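Wednesday, after supper

The sponge situation has come to a head.

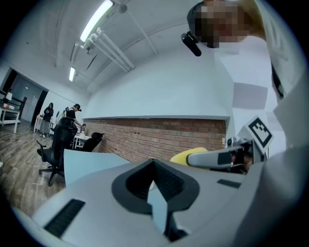
How long should a kitchen sponge last before it goes in the trash? A week or two if you cook most days, and less if it has started to smell, whatever shape it's in.

I wrote that on the inside of the cabinet door in June, in marker, as a rule for the household. The household is me. I have broken it every week since.

Tonight I finally emptied out under the sink. I had gone in for a trash bag and come out with a sponge that had stuck itself to the drainpipe and taken on the curve. Behind it were 3 more, all in retirement, all saved for "dirty jobs." I've lived in this apartment on Ridgeway for 6 years and can't name one dirty job I have ever done with a saved sponge. For dirty jobs I use a new one and then feel bad.

Also under there: half a bottle of drain stuff from the hardware store in Grivbridge, rubber gloves (both left), and a receipt from Irkness for a dish rack I returned. I kept the receipt, of course. The return was the last thing I did on time.

Wiped the shelf down with vinegar and hot water. It took 11 paper towels and the last one still came up gray, so I quit there and called it the color of the wood. Put everything back in a shoebox, which I suppose makes it organized. The gloves went back in too. Somebody might lose a left hand glove.

New policy. Sponge gets rinsed, squeezed hard and stood on its edge by the faucet, and it does not lie in the bottom of the sink overnight like a drunk. Counter gets a cloth. Floor gets whatever the floor has been getting.

Did the plates with a brand new one at nine. Lovely thing, first night. Squeaked on the glasses. By the lasagna pan it had aged ten years, and I left the pan to soak.

Need trash bags. That was what I went in there for.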